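Baert Clonduria Insoles

If you spend your day on hard floors, meet the insole we've been wearing all year and can't stop talking about! The Clonduria has a springy cork base, a deep heel cup and a soft wool top that feels great from the first morning. It's slim enough for everyday shoes, so you won't have to go up a size (we tried it in sneakers, work shoes and one very old pair of loafers).

Cork: 75% of the base, the rest is natural rubber
Top cover: 85% wool
Heel thickness: 10 mm
Length before trimming: 265 mm

Trim lines are printed on the underside. Cut a little at a time, starting at the toe, and take out the old insole before you slide this one in. Hand wash in cool water and air dry away from the heater.

New for August: the Surkow edition, with a firmer arch, and the Goso, a thinner version for dress shoes.
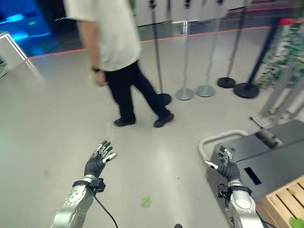
Both come in the same sizes as the original and trim the same way, and you can swap them between shoes as often as you like.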